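Chapter 7
Loose Things, Tall Things: Storing the Small Tools of the Table

From Household Arts for Beginners, the Brarkville course reader
Chapter author: Muammer Gündoğdu

Words to know in this chapter: upright storage, footprint, rim, taper, blunt end, nesting, tipping point

Open any kitchen drawer and listen. That rattle is what this chapter is about! Skewers, straws, wooden spoons, chopsticks, the long thin things that roll to the back and cross over each other until you need two hands to pull one free. I have taught this unit in Hevness and in Haworth, and it is still my favorite of the whole course, partly because you can start on it with things you already own and partly because the results show so quickly.

We will work mostly with chopsticks and a glass jar. Chopsticks are wonderful practice pieces. They are light, they are straight, they have one end thicker than the other, and they slide past each other in ways that will teach you more about storage than a page of rules. The jar can be any clean one you have saved from the kitchen, as long as it has a wide mouth and a heavy bottom. Take the lid off and put it somewhere you will find it again.

Look at how the first two pieces behave. With so little in the jar they lean wherever they like, low ends crossed, tops spread toward opposite sides of the rim. Students often try to straighten them at this stage. Leave them! As the jar fills, each new stick takes up some of the room to lean, and the whole bunch begins to stand closer to upright.

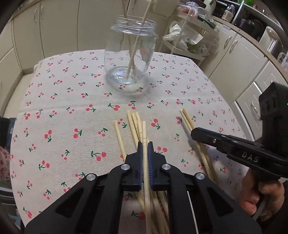

7.1 Sorting Before You Store

Clear one end of the table and set the jar toward the back, where your sleeve won't catch it. A cloth underneath is a great help. It softens the noise, it keeps round sticks from rolling off, and a cheerful print (cherries, in our case) makes the job feel less like a chore.

Now tip everything out on one side and let it fall as it falls. Disposable chopsticks come joined in pairs, and once they have been snapped apart the split ends can be a little rough, so run a fingertip over them gently. Any that catch your skin go in a separate group for sanding or for the kindling box. Then draw one stick at a time away from the heap into open space, turn it so you can see which end tapers, and decide which end goes down.

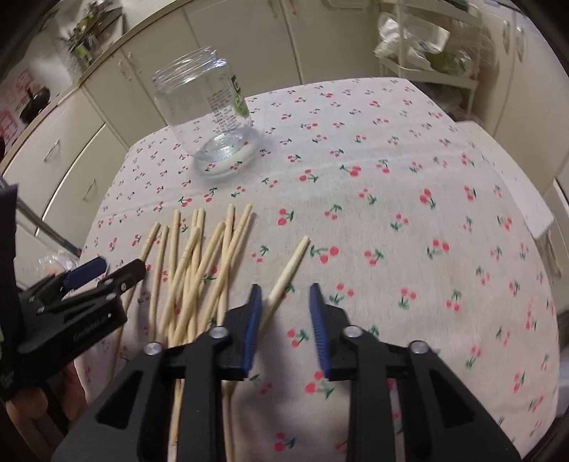 Page last changed: 25th September

Which end did you choose? There are good arguments both ways, and I love hearing a class go at it. Thick end down puts the weight low and makes the jar steadier. Thin end down gives you something solid to grab, and it keeps your fingers off the part that goes in someone's mouth, but the tops crowd together sooner. In the Plurkirora kitchen, where we keep up to 100 sticks in a single jar, we settled on thick end down and a clean hand. Pick one way and stay with it for the whole jar.

A word about height. A chopstick will stand well above the rim of most jars, and that is fine, provided the glass is heavy enough at the base. Nudge the filled jar lightly with one finger, keeping your other hand close by. If it rocks, take out a few sticks or find a heavier jar.

Before You Read On

Try this at home with 40 sticks, or as many as you have. Fill the jar once by the handful and once stick by stick. Write down how long each way took and sketch the top of the jar both times. Bring the sketches with you, as we will need them for section 7.2, where we compare round jars with square boxes. The blank chart is on page 313.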